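Workshop > Buying and budgeting > Small two-arm cells

How to budget for a two-arm bench cell without believing the brochure

December 18, 2022

142 shares | 30 comments

We use cookies to remember your settings. Accept / Manage

The price on the front of a quote for a two-arm cell is the price of two arms. I have yet to see one that covered what you need to get any work out of them. Gittins quoted us in November, and Volent sent a rival offer that looked far cheaper until I put the pair side by side. If you are about to do the same, start with the job and leave the catalogue shut for a while.

Step 1. Write down the dullest version of the task

Ours is picking up small toys and putting them on a shelf. It sounds like nothing. It still needs reach to an upper level, reach to a lower one with a board over it, and a grip that copes with round, awkward shapes. Any supplier who asks only about payload hasn't thought about your job. Send them the shelf measurements and ask for the reach in writing, with the gripper and its camera fitted.

Step 2. Price everything that isn't an arm
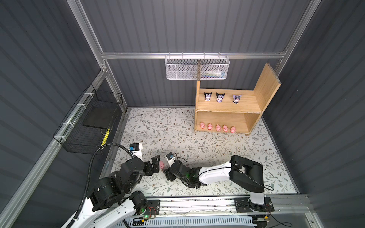
Both arms on the shared rail, with the pig on the mat between the grippers.

Go along your own planned cell and put a line in the spreadsheet for each item: aluminium extrusion for the enclosure, wall panels, the linear rail, mounting plates, cable channel, a camera and bracket for each wrist, the baskets, the mat, even the zip ties. Volent's offer had the arms and grippers and stopped there. Gittins had included the rail but listed the panels as "by customer", in small type on page 2.

Cables deserve their own line. The moving ones need slack, slack needs somewhere to go, and a replacement always seems to come with a delivery charge out of all proportion. I'd buy a spare of each with the first order.

Be mean about the props, though. A rough pine shelf is fine. I was offered a "task fixture kit" at a price I would expect for a decent kitchen, and I can't see what it would have done that a few boards and some figurines don't.

Step 3. Ask for a trial with your own objects

Sales demos tend to use cubes. Cubes are kind to grippers. Post the supplier a box of your own things and ask for uncut video from the wrist camera as well as the overview. An overview makes nearly any grasp look tidy, and the close view tells you how much of the shelf is hidden behind the fingers and whatever they're holding. 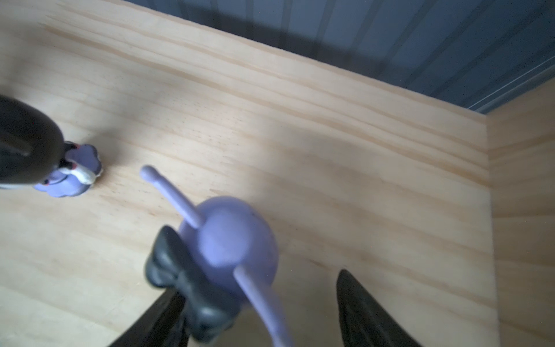 Thin parts that stick out are what I would test hardest, along with putting an item down near a side board or beside one that is already standing there. Ask what happens when the grip is a bit off. "The software handles it" isn't an answer. Rakent told us precisely that, and when we asked for a failed run to look at, the emails dried up.

Step 4. Hold money back

Keep 30 per cent of the budget unspent until the cell has done your task on your own bench. Suppliers grumble at this. Itovik grumbled and then agreed, so it can be done. Fingers, brackets and somebody's time will eat into it quickly.

Staff time is the line most often left blank. Allow 2 weeks for assembly and another 2 for getting the cameras and arms to agree with each other, and don't let anyone talk you down because the leaflet says "ready in an afternoon". Put those weeks in at full cost, then compare the quotes again. In our case the cheap one had stopped being cheap.

Get our buying notes by email. Sign up to the newsletter. Unsubscribe at any time.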